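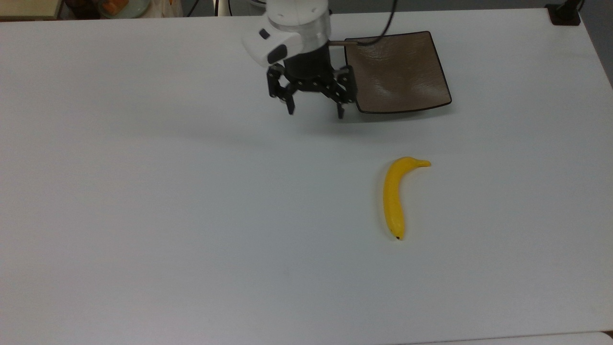 INTERVIEWS / TABLEWARE

Home News Interviews Materials Archive

A square dish and the fruit that goes next to it

By Sheena Imrie
July 17, 2026

20 shares 4 comments

Nataša Omerović has spent most of her working life on round plates. Her current job at Favuden is a square one, brown, with soft corners and a slightly raised edge. It carries the project name Urnska and is meant for staff dining rooms where people take a piece of fruit and a small portion of something else.

"The corner is where a square dish fails," she says. "It gets knocked first and it holds food residue. A sharp inside corner needs a brush. A rounded one can be wiped with a cloth in one pass."

She went through four corner shapes before settling. The first two were close to a true square and stacked well, but came back from the dishwashing line with scraps in the corners. The third was so round that the kitchen staff at Ternemham, the first test site, sorted it with the ordinary saucers. The fourth is the current shape. The sides also have a gentle curve, which she added for grip.

"A straight side looks tidy on a drawing. When the dish is flat on a table you need somewhere for the fingertips to start."

The raised edge was argued over for longer. Kartini Purba, who ran the dining room trial, wanted it higher so that cut fruit would not slide off. Omerović wanted it low enough that a fork could come in at a shallow angle. The agreed height is a compromise, and Omerović describes it as "acceptable for melon, marginal for grapes."

Whole fruit was a separate question. Purba's staff logged 1,883 trays during the trial and noted where the fruit had been put.

"People do not put a banana on this dish," Purba says. "They put it down on the table beside it. It has a peel, so they don't see a reason to use the plate."

Omerović had drawn an early version long enough to take a banana lengthwise. After reading the log she dropped it, and the weight came down to 289 grams.

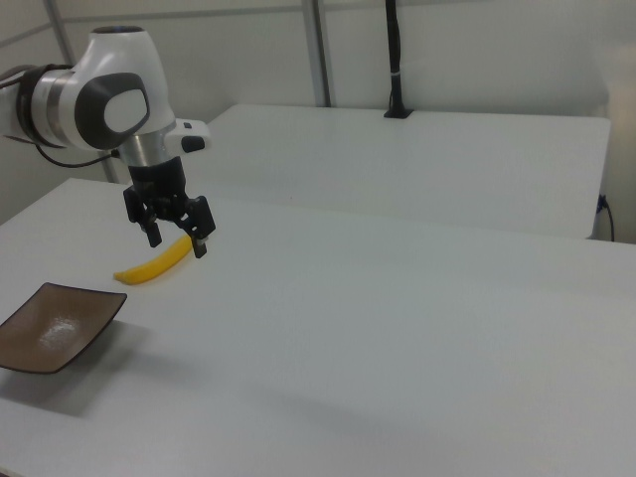

Fruit and dish on the pale tabletop.

The color was chosen for contrast. Many of the dining rooms on Favuden's list have white or pale gray tables with a matte top, and a white dish on such a table is easy to miss at clearing time. Brown was the darkest shade in the trial that did not show water spots. Yellow fruit also stands out well on a pale top, Purba adds, and her staff rarely left a banana behind.

Asked whether the matte tables cause trouble of their own, Purba mentions smudges. "A matte top hides scratches and shows grease. You have to look along it from the side."

Wash testing is being done by Goh, an outside lab. The dish has been through more than 300 cycles there. Omerović has the interim figures but will not discuss them until the edge measurements are in. She expects a small change to the underside, where the foot traps water when the dishes are racked at an angle.

A lid was requested by two sites. She has not started on it.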